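Search tickets Open Closed All

Ticket 2586 - Cupboard doors: unit will not open them reliably
Posted August 1, 2018 by workshop desk, Stultley

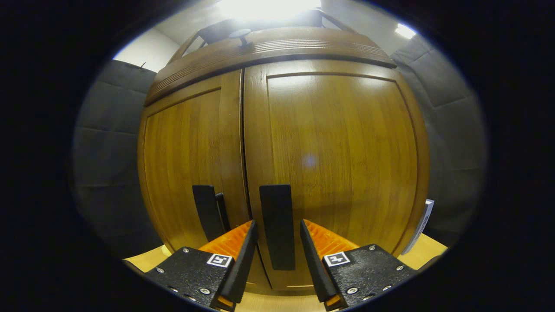 Status: open. Priority: was low, moved to normal after the second callback from Varnus.

Background for whoever picks this up. We were told in the sales call that opening a cupboard was a solved chore. Our test is a tall wooden cabinet with two doors that meet near the middle and a black handle on each. A four-year-old can open it. The Costigan arm has been on it for most of a fortnight and I am not convinced it can, at least not in any way I'd pay for.

What we want: go to the cabinet, open the right door, leave it open, back off. Then the left. No fetching, no folding, no putting away. If it can't do this there is no point talking about the linen.

What we get: three sorts of failure, listed in the order they annoy me.

1. Grips the handle, pulls straight back, loses the handle. A door swings on a hinge, so the hand has to travel in an arc. The arm seems to know this on some attempts and forget it on others.

2. Closes on nothing, a little to one side of the handle, then carries out the whole pull anyway as if it had hold of something. The log says "task complete". I would like to know what that message is measuring.

3. Picks the wrong door. The two handles sit close to the join and the unit does not always settle on the one it was asked for.

Tried so far

- Restarted everything. No change.
- Recalibrated the arm following the Varnus sheet. Failure 2 got less common for a day, then came back.
- Turned the overhead lights off and tested by the window. The finish on the doors is glossy and support thought glare could be confusing it. Slightly better, I think, but I wouldn't swear to it. Also not a fix. People have lights on in their houses.
- Slowed the pull to half speed. It loses the handle just as often, only later.
- Taped the left door shut to rule out failure 3. It went for the left door anyway, pulled, and faulted out on force. To be fair the fault worked as it should and nothing was damaged.
- Loaded the newer model file, build 2199. See below.

Reply from Varnus support (pasted)

"Thanks for the detailed notes. Handles that sit flat and close to the door are a known difficult case. Build 2199 was trained on a wider range of furniture and should improve approach and grasp. Please run up to 16 attempts per door and send us the logs. We would also suggest starting each attempt with the hand centred on the handle."

My reply

Logs attached. On the last point, if I have to walk over and centre the hand on the handle, I am already standing at the cupboard and may as well open it myself. I don't mean that to be rude. It is the whole question we are trying to answer here, and I have to put something in front of people who are deciding whether to buy.

Notes on 2199

Better at finding the handle, I will give it that. It comes in more squarely and it doesn't dither in front of the door the way the old one did. Failure 1 is still there. So is the "task complete" message when the door hasn't moved, and I would rate that as the worst fault of the lot - a machine that fails and says so can be worked around.

The demo video from Judedberg was raised again on the phone. I've watched it. One door, a big round handle, and a cut right before the pull. I'd be happy to see the same clip without the cut.

Still to do

- Varnus to explain how completion is judged, and whether it checks the door at all
- Repeat the right door with someone else running it, in case it's me
- Try a fatter handle, borrowed from the bench drawers, and refit the original after
- Leave the linen trial off the calendar until both doors work from a cold start

Please don't close this again without testing. It was marked resolved once already on the strength of the log message.

4 comments 0 shares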